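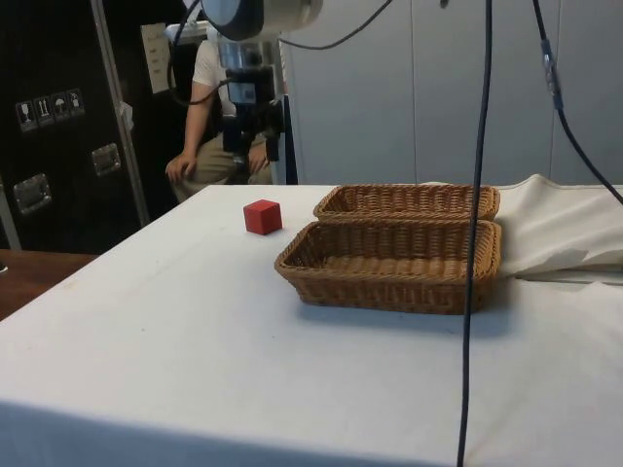
One block, two baskets and an arm: tidying up, in its simplest form.

I have wanted a machine to tidy my house since I was small enough to be the one making the mess. So when people ask me (and they do ask, usually while I'm on my knees fishing something out from under the sofa) whether the robots are ready to take over the chores yet, I'd love to say yes. My answer at the moment is "ask me when it can do the toy basket".

I mean that quite seriously! Putting things in baskets is most of housework, if you think about it. Socks go in a basket. Toys go in a basket, bread goes in a basket, the post goes in the basket by the door and stays there until October. If a machine could pick up whatever was lying about and drop it in the right place, I'd forgive it for never learning to iron.

And on a clear white table with a bright red block, I'm fairly hopeful. The block has flat sides, it doesn't squash, and it stands out a mile from everything near it. Any toddler would go for it. But my living room floor has 30 things on it by teatime, and hardly any of them are block-shaped. There's a dressing gown cord, half a jigsaw, a banana in some stage of its life, and a cardigan with a car inside the sleeve. You and I look at that lot and sort it in our heads before we've even bent down. The cardigan is washing, the car isn't, and you give the sleeve a shake.

I used to pack orders at a place called Conen, years back, and the shop floor had the same problem in a smarter coat. Boxes were easy. We had a machine for the boxes. Anything in a floppy bag came to us humans at the end bench, because a floppy bag never lies the same way twice, and by four in the afternoon the end bench was a mountain. I still think of that bench whenever somebody tells me that picking things up is a solved problem.

It's the hand that interests me most, more than the arm. Arms have been good for ages. They swing about and weld things and never complain about their shoulders. A hand has to cope with whatever it meets, and it has to get itself lined up first, which you and I do without a thought while talking to somebody in the next room. 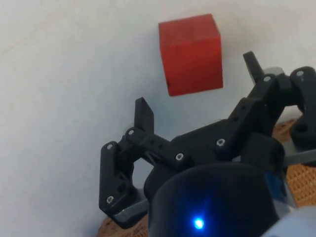
Two fingers, open, with the block still to be picked up.

Two fingers will get you a surprisingly long way, mind you. I tried it at home, thumb and one finger only, on the kitchen worktop. Mugs by the handle were fine. So were spoons, with a bit of swearing. A wet plate was horrible, and I gave up altogether on a fitted sheet, though I'll admit I give up on those with all ten.

What I'd ask of anyone selling me one of these is a dull sort of question. How often does it get the thing wrong, and what happens then? If I drop a block I pick it up again. I don't need telling. If a machine drops it and carries on as though the basket were full, then I'm following it round the house, and I might as well have done the job myself and saved the electricity. I'd put up with slow. It could take 20 minutes over the toys while I'm at work and I wouldn't mind a bit. What I couldn't put up with is having to stand there watching.

So my own guess is that the shop floor gets there well before the hallway does. A shop floor can be arranged to suit the machine: same table, same light, same baskets in the same spots. My hallway is arranged to suit two children and a dog, and they change their minds. 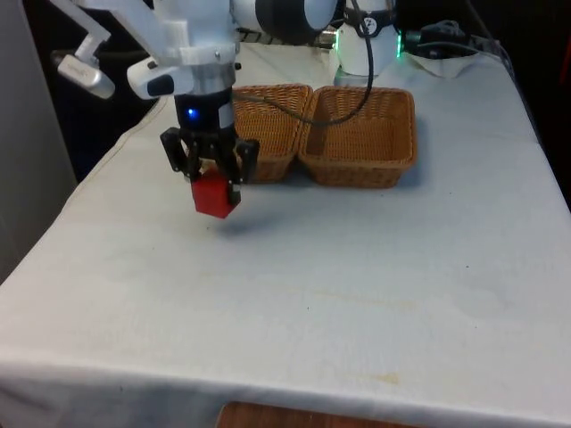 Ikeda wrote back to me after reading a draft of this and said I was being too hard on the home and too soft on the factory: "You keep talking as if the house has to stay as it is. We rearranged our kitchens for the dishwasher. If a machine could do three jobs properly, you'd have the baskets where it wanted them inside a week, and you'd be cross with the children for moving them."

Well, yes, I probably would. I do rinse plates for a dishwasher that's supposed to wash them, so I'm in no position to argue. I'd still want to see the cardigan done first, sleeve and all, and then we can talk about where the baskets go.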